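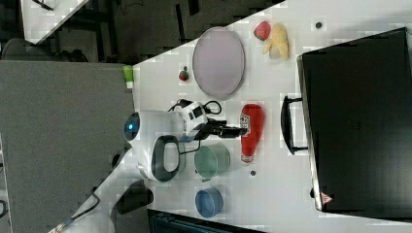 **Can you really rent a kitchen robot by the month?**
You can, if you have a sturdy table and $1,446 to spare, and Minness will set it up for you as well.

I'd been curious about the Minness service since August, when my neighbour wouldn't stop talking about it (bless her), so I was delighted to be asked along for a proper look.

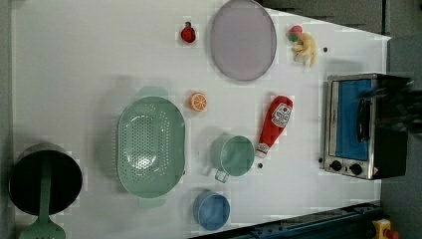 **Eirlys Skyrme**
*Home and Technology Writer*

The practice kit is a cheerful lot, with a colander, a measuring cup and toy fruit in all the colours you'd hope for! Yogesh Ahuja, who runs the service, told me the monthly fee includes 42 hours of phone help, and he answered every last one of my questions over a very long cup of tea.
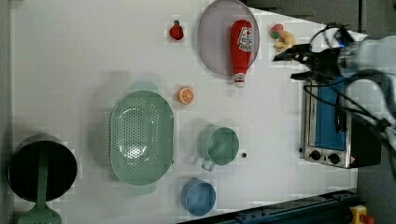 *Ketchup on the plate, with the gripper over by the toy produce.*

I'd still like a shorter contract, mind you. Sixty days is a long favour to ask of anyone's dining table.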